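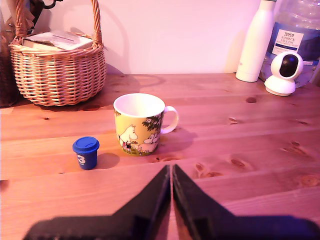 May
By Erick Lema

Home | Checklists | Kitchen | Furniture | Archive

Table and small crockery check: Derska kitchen, wall-side table

Checked by Erick Lema at 4 p.m. Comments reviewed by Lajos Tóth. Marking: P = pass, A = attention, N = not checked. Items marked A are carried to the next sheet until closed.

Section 1. Tabletop

1.1 Planks level across joints. P. Straight edge laid across the full width at both ends and once in the middle. No step that would tip a cup.

1.2 Knots sound. A. The dark knots were pressed by hand one at a time. One near the wall has a fine crack at its rim. No movement. Fill before the next oiling.

1.3 Splinters. P. Cloth drawn along the grain and then across it without catching.

1.4 Finish. A. Water drops soak in too fast at the centre of the table. One coat of Zarer oil, thin, wiped off after 20 minutes. Keep the table out of use overnight.

1.5 Joint between table and wall. P. Crumbs removed with a dry brush. White paint on the wall intact along this line.

1.6 Stability. P. Loaded at each corner in turn. No rocking.

Section 2. Mug (Moomin pattern, tree and figures)

2.1 Rim. P. Fingertip run round the full edge, inside and out. No chips.

2.2 Handle. P. Both joints checked for hairlines with a torch. Lifted full of water and held for one minute.

2.3 Inside surface. P. White glaze, no staining after washing. Tea marks come off with soda; scouring powder is not to be used.

2.4 Printed surface. P. Edges of the leaves and the grass line not lifting or fading. Wash by hand if the pattern is to be kept.

2.5 Capacity. Measured at 300 ml to a safe carrying level. Recorded for reference only.

Section 3. Blue pot with lid, marked 3

3.1 Lid fit. P. Seats fully, lifts without force.

3.2 Number legible. P. The large 3 reads clearly from the far side of the table.

3.3 Small print below the number. A. Too small to be of use at working distance. Contents to be written on a separate label on the base.

3.4 Weight with lid on. 133 g. Compare at next check.

3.5 Position. P. Light item, easily knocked. To be kept back from the table edge.

Section 4. Lighting

4.1 Glare on the tabletop. P.

4.2 Colour of light. A. The pink light is adequate for sitting at the table but unsuitable for judging stains or cracks. Items 1.2, 2.2 and 2.3 were repeated under a white torch. Future checks to be done the same way.

Comments

L. Tóth: Agree with 1.2. Use a hard wax filler, darker shade. Do not sand the knot first, as the crack will widen.

E. Lema: Filler on order, reference 436. Item 1.4 to wait until it has been fitted and has set.

L. Tóth: 3.3 can be closed when the label is on. Pencil on card is sufficient.

Related checklists
Grigaitė shelf unit: fixings and load
Dirska kettle: lead, lid and base
Oiling wooden worktops: order of work
Cups and mugs: when to discard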